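November, early evening

Got back from Stostatley at four. The bus was late again and I stood by the depot for 40 minutes with my bag between my feet. Rain most of the way home. I finished the bread from yesterday and put the kettle on.

The choir business is still not settled. We are supposed to sing the Fisia set at the hall in Ginting, and the hall now wants the chairs put out by us and put away by us, all 60 of them. I said I would do it if someone else took the music stands. No answer yet.

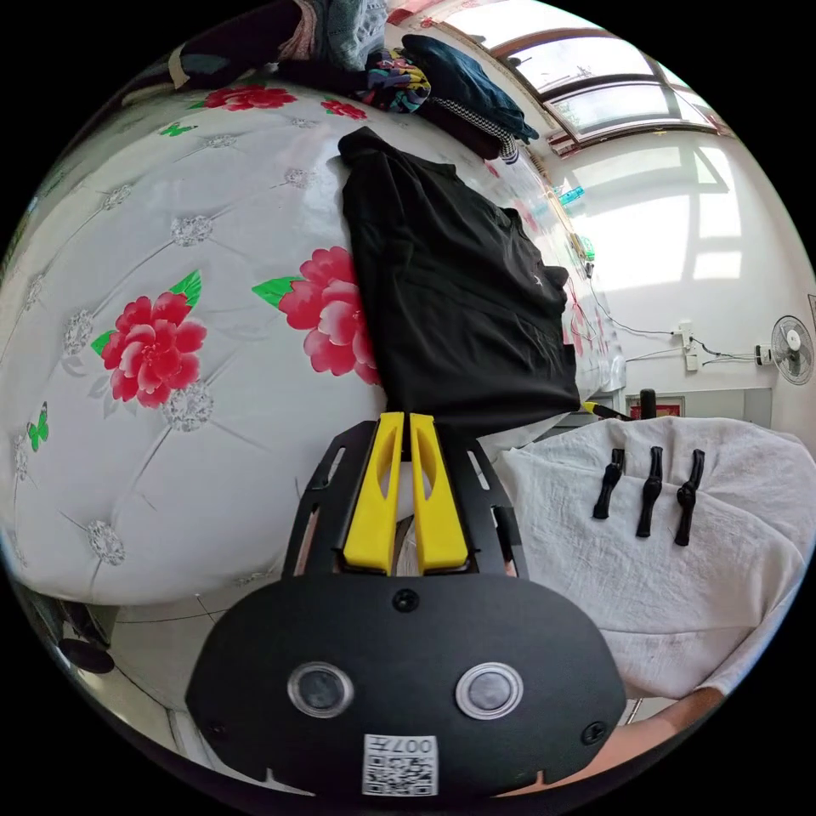
Black jacket on the bed.

I practiced the alto line of the second piece before supper. Page 24 is the trouble. The entry comes on the offbeat after a long rest and I come in early every time. I tried tapping it on the table, then walking it up and down the hall. Walking was better. By the end I had it right on three tries out of five, and I stopped there so I wouldn't spoil it. 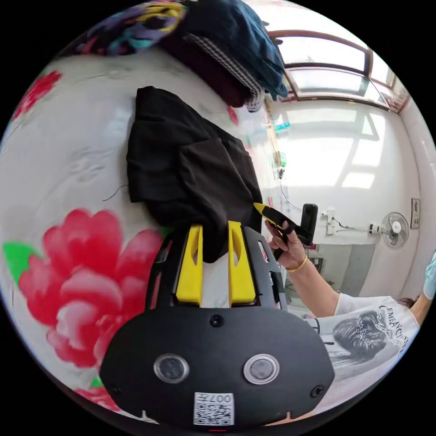 My throat is dry from the bus heater. I drank two mugs of hot water with honey and did the humming exercises quietly on account of the neighbors. The low G is there in the evening but not in the morning. I should ask to have the warmup moved later, though I doubt they will.

Supper was lentils. I wrote out the words to the Clilon song on a card, both verses, and left the card by the sink.

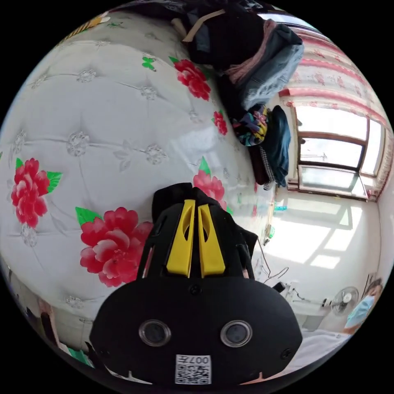
The other altos want to wear dark green. I don't own anything dark green and I'm not buying a dress for one night. Black was good enough last year. I'll wear the long skirt and take up the hem, which has been down since spring. 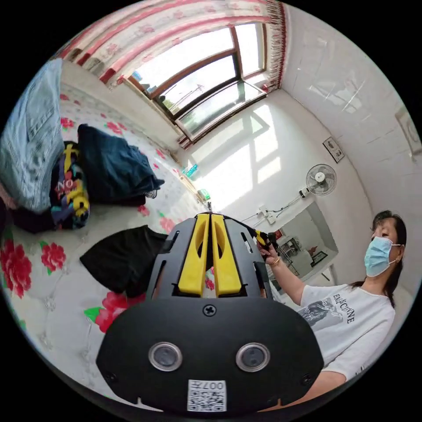
Rehearsal is at 2 tomorrow and I have to leave the house by noon. Two of the sopranos have colds, so I expect the rest of us will keep well back. A light blue surgical mask like the one the woman has on would do for the bus, and I can take it off to sing. Need to buy cough drops, a pencil, and stamps. The hem can wait until after supper tomorrow. Bed now.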